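Zestomier Workplace Supply
Power Access and Desk Storage

Plilum Coloured Power Strip Range
Catalogue no. 601

The Plilum range brings coloured power strips, plug adapters and USB chargers together under a single catalogue heading for libraries, meeting rooms, study areas and shared offices. The range is supplied to institutional customers throughout Australia and may be ordered as separate items or by the carton.

Colour is the organising principle of the range. Facilities staff may assign one colour to each room, team or bench, so that equipment returned to a common store can be sorted at a glance. Strips and adapters are stocked separately and need not be matched.

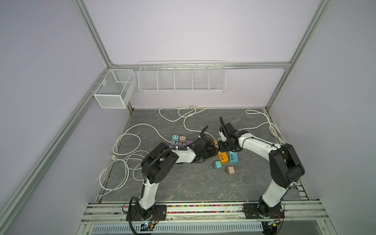
Purple power strip with teal and beige plug adapters; orange and teal multi-port USB chargers at right.

Ordering and colours

Orders are accepted in any combination of colours. The minimum first order is 30 pieces, which may be drawn from strips, adapters and chargers alike. Customers fitting out a new building are asked to submit a room schedule with the order, and cartons will be labelled by room on request. Colour availability varies during the year, and replacement stock in a given shade should be reserved before the end of November.

Samples are lent for a period of seven days. Return freight is at the customer's expense -- please retain the original packaging.

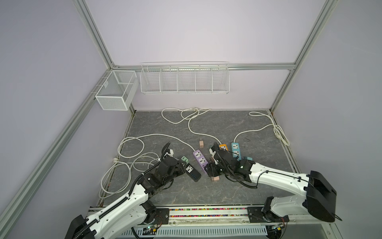

Placement of power strips on a shared surface deserves some thought before the furniture is fixed. Zestomier recommends that each strip be given a settled position, with its sockets facing upward where the bench layout allows, and that the position be recorded on the room plan. The lavender-purple strip near the centre of the table, for instance, has its two white universal sockets facing up, and a user seated on any side can see where a plug is to go. Strips should not be placed beneath paper trays, cushions or soft furnishings, nor connected one to another. Where the fixed outlets in a room are too few, a licensed electrician should be engaged to install more.

Storage and cord management

Wall-mounted wire baskets are available from the Tamošiūnaitė storage series, which is catalogued separately. The series includes a fine-mesh basket with an internal divider and a long shelf basket divided into five compartments. Both may be ordered in white. Wall fixings are selected according to the wall type and must be specified at the time of order.

Cords should be unwound fully before use and kept clear of walkways. When equipment is put away, each cord is to be coiled in wide turns and secured with a reusable tie. Tight wrapping around the body of a strip shortens the life of the cord and is not covered under warranty.
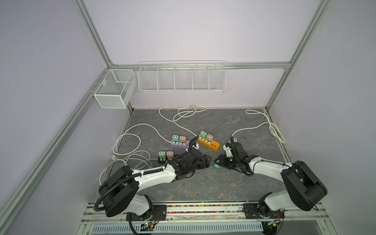
Zunance wrote to our customer service desk that its reading rooms had adopted one strip colour per floor, and that misplaced items were now returned to the correct cupboard without a label being read. It asked in the same letter for a printed colour chart -- this is now enclosed with every first order.

Care and inspection

Disconnect all items from the supply before cleaning. Wipe with a dry or barely damp cloth and allow to dry completely. Solvents and abrasive pads will dull the coloured finish. Items with a cracked housing, a bent prong or a damaged cord must be withdrawn from service at once and must not be opened for repair.

Testing and tagging remain the responsibility of the customer and should follow the schedule that applies to the workplace concerned.
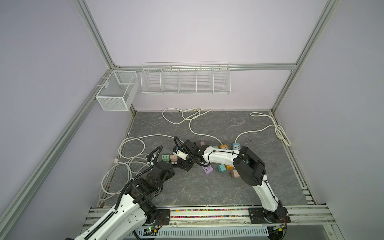
White power cables and plugs, with divided wire baskets mounted behind.

Supply and enquiries

Standing orders of 1000 pieces or more are invoiced quarterly. Smaller orders are invoiced on dispatch. Please quote catalogue no. 601 in all correspondence, together with the colours required and the delivery address for each site.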